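Trilard adds tethered capture to Staniforth studio software
August 17, 2020

Trilard has released version 7 of Staniforth, its studio control software for portrait and product photographers. The update adds tethered capture over a wired network, with cable runs of up to 200 feet.

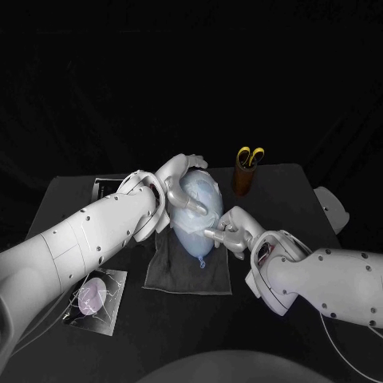
Raw files are written to the camera card and the host computer at the same time. If the link drops, the session resumes from the last complete frame.

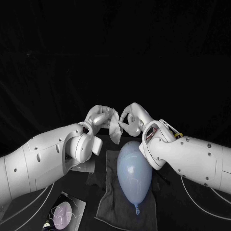

Color profiles can now be locked per session — a change requested by catalog studios. Kinell and Trudby flash heads are supported at launch, with power set from the capture window.
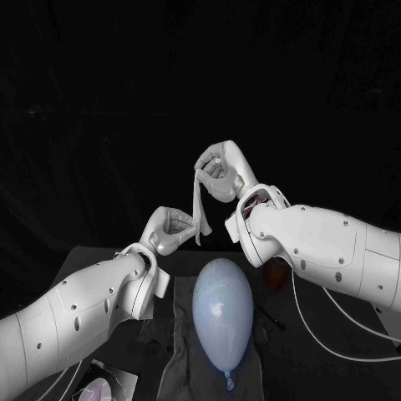

A single catalog holds up to 900 sessions. Older catalogs must be converted before first use, and converted files will not open in version 6.
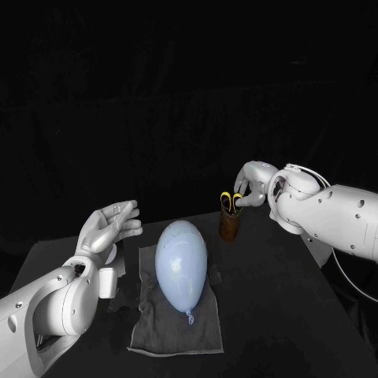
The license costs $18 a month per workstation. A build for Linux is due in September.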